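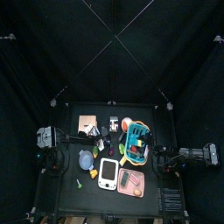 Reducing Lunch Waste at Nultville Middle School
Final report, environmental science project

Introduction

Our group wanted to know how much food gets thrown away in the school cafeteria and whether a small change in how lunch is served would lower the amount. The school serves up to 400 lunches a day. Before this project the kitchen kept records of what it bought but not of what came back on the trays.

We picked one change to test. In the first week, students got a fixed portion of the vegetable side, as usual. In the second week, they could choose a small or a large portion. Everything else on the menu stayed the same.

Method

We set up three bins next to the tray return: one for vegetables and fruit, one for all other food, and one for milk and juice. Signs above the bins told students where to put things. Two group members stood there during both lunch periods to help. Napkins and wrappers went in the regular trash.

After second lunch we weighed each bin on a floor scale from the science storeroom, a Brimedex model that reads in ounces. We subtracted the weight of the empty bin and wrote the result on a sheet taped inside the kitchen door. The scale was checked every morning with a bag of rice of known weight.

Results

In the first week the vegetable and fruit bin took in 1380 ounces. In the second week it took in 887 ounces, a drop of 493 ounces, or 36 percent. The weight of the other food hardly changed between the two weeks. Milk and juice went up slightly in the second week, and we do not have an explanation for that.

Thursday had the most vegetable waste in both weeks. The side that day was steamed squash. Carrots had the least.

Discussion

The drop is large enough that we think portion choice made a difference. Most students we talked to said they took the small portion and would go back for more if they were allowed to. The kitchen staff said the line moved a little slower with two portion sizes, mainly during first lunch.

There are problems with our data. Two weeks is a short time. There was a field trip in the second week, so 6 fewer tables were in use that day, and we did not correct for it. Some students put food in the wrong bin, and we only moved it when we saw it happen.

If we did this again we would record the number of lunches sold each day and report waste per lunch. We would also run the fixed portion for a third week to see if the numbers went back up.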